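From: Sinéad Ó Riain
To: Multlow Hillclimb & Sprint list
Subject: Re: [multlow] First go at the Tridholm sprint?

Chepkoech Owino wrote:
> Hi all, I've been marshalling for two seasons and I've finally
> bought something to drive, a Bandard 116 with the small engine.
> I'd like to enter the December sprint at Tridholm but I've never
> timed a lap of anything. Is it daft to start there, and what
> should I spend money on first? I have some 2000 pounds left
> after buying the car and my brother says put it all into
> suspension.

Chepkoech, not daft at all, do it! Tridholm was my first event too and I came home grinning like an idiot, second from last in class and already filling in the form for the next one.

It's a kind place to learn. The run-off is grass nearly everywhere, the start line is flat, and the only corner that bites is Horgan, the long right-hander after the back straight. It looks like one corner and drives like two. Everybody turns in too early the first time, runs out of road halfway round and has to lift, and then the lap is gone. Wait until you think you've missed it, then turn. You've stood on that post with a flag, haven't you? Then you've seen more people get it wrong than I have, and that's worth a lot.
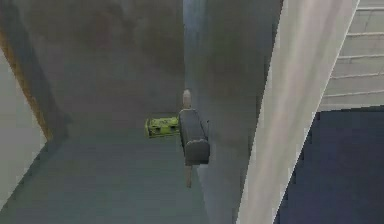

On the money, I'd argue with your brother. Tyres first, then a decent seat and belts that hold you still, then brake fluid and pads. My old Bandard was on its standard springs for two full seasons and I found more time by sitting properly than I ever did with a spanner. You use the wheel to steer instead of to hang on to! If there's anything left over, spend it on entries. Seat time is the best thing you can buy and it never needs rebuilding.

A few bits for the day itself. Walk the course, twice if they let you. Take a tyre gauge and write down your pressures after every run, because you will not remember them by lunch. That engine pulls well from low down, so don't hold it at 5000 on the line like the single-seater lot do — 3000 is plenty and you'll get away without lighting up the inside wheel. And bring a flask, the paddock at Tridholm is up on the ridge and the wind comes straight through.

Entries usually fill quickly for the road-going classes, so get yours in the moment they open. I'll be there in the blue one, number 50 if they let me keep it. Come and find me in the paddock and we'll walk down to Horgan together — I still want to know what it looks like from your side of the barrier.

Sinéad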